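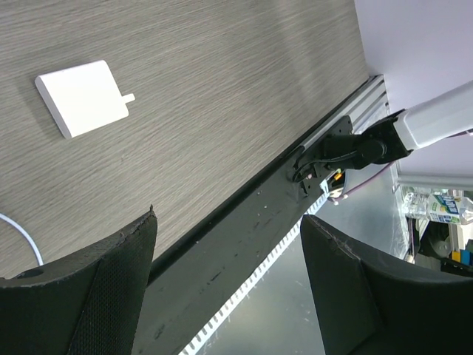 ## June 30, 2024 — meter readings

Read the electricity meter at 7, before breakfast. The month comes to 576 units, higher than I had budgeted for June with the heating off. The Zellis plug-in monitor gives a lower total, but it only sees what passes through it and misses the cooker and the immersion heater.

Spent the morning on standby loads. Method as before: one item on the monitor, wait for the reading to settle, write it down, move on.
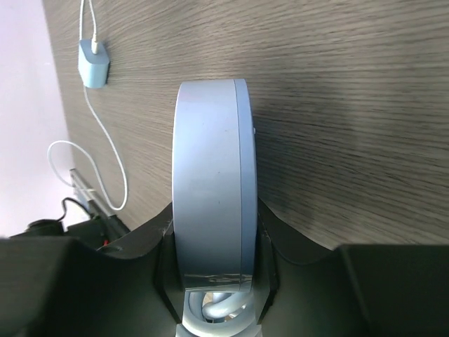
The old Hayashi amplifier is the worst of them. It draws 46 watts with nothing playing, and I have left it on most nights. It now goes off at the wall. The Vadent router has to stay on, so I have entered it as fixed load and stopped fretting over it.

Chargers with no phone attached barely register. The monitor shows zero for most of them and I don't trust it at that end of the scale.

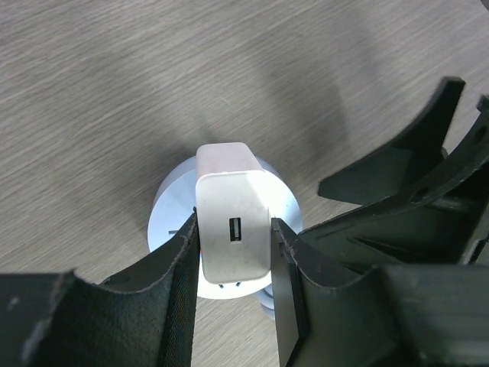 *USB charger, single port.*

Rang Ullau after lunch about the estimated bill. They had me down for 1,947 units over the quarter — well above my own readings. I gave the figures month by month and asked for a corrected statement.

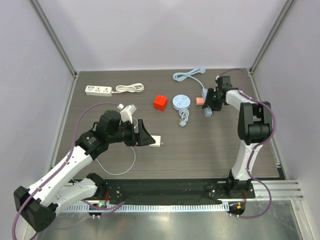
Ullau's reply by email was that an estimate stands until two actual readings have been accepted, and that mine from today counts as the first. Second reading to go in next month. Fridge still to be measured, over a full day.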